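식탁 위 정리 자료 모음 (Buswood 묶음) 읽어보기

이 폴더를 열어 주셔서 고맙습니다. 간식을 먹고 난 뒤 식탁에 남는 봉지와 포장지, 종이컵 같은 것들을 치우는 모습을 모은 자료이고, 사진은 모두 1,187장입니다. 거창한 목적으로 시작한 일은 아니고, Kenham에서 분리배출 안내문을 만들다가 깨끗하게 펴 놓은 포장재 사진만으로는 집에서 보는 모양과 너무 달라서 조금씩 모으게 되었습니다. 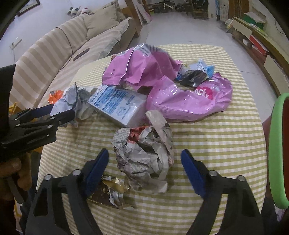
줄무늬 식탁보 위의 구겨진 종이와 분홍색 비닐 포장

구겨진 것은 구겨진 대로 두었습니다. 비닐과 종이가 서로 덮고 있으면 이름표를 붙이기가 꽤 까다로운데, 그럴 때는 위에 놓인 것부터 적고 밑에 깔린 것은 보이는 만큼만 적어 주세요. 글자가 일부만 보이는 포장은 상표를 짐작해서 채우지 말고 "비닐 포장"이라고만 쓰시면 충분합니다. 파일 이름은 날짜 없이 번호로만 되어 있습니다.
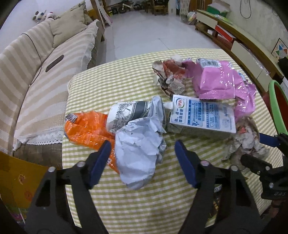 최종 수정: 2026년 5월 14일

종이컵과 음료 팩은 둘 다 종이처럼 보여도 항목을 나누었습니다. 위 사진의 伊利 팩처럼 납작하게 누워 있는 것은 "음료 팩", 옆으로 쓰러진 컵은 "종이컵"입니다. 은박인지 종이인지 헷갈리는 흰 포장은 "재질 미상"으로 남겨 주세요. 3월 판에서는 이런 것을 전부 종이로 넣었다가 Wen-hsiung Tseng 님이 하나하나 다시 보아 주셨습니다. 정말 고맙습니다!

이름표까지 확인이 끝난 것은 922장이고, 나머지는 "확인 전" 폴더에 그대로 있습니다. 급하신 분은 맨 앞의 100장만 먼저 받아 보셔도 대강 감이 오실 거예요. 잘못 붙은 이름표를 발견하시면 파일 번호와 함께 Fredy Chávez에게 편하게 알려 주세요. 답이 좀 늦더라도 꼭 읽고 고치겠습니다.

남은 일: 겹친 비닐 항목 다시 나누기, Sotelo 묶음과 번호 맞추기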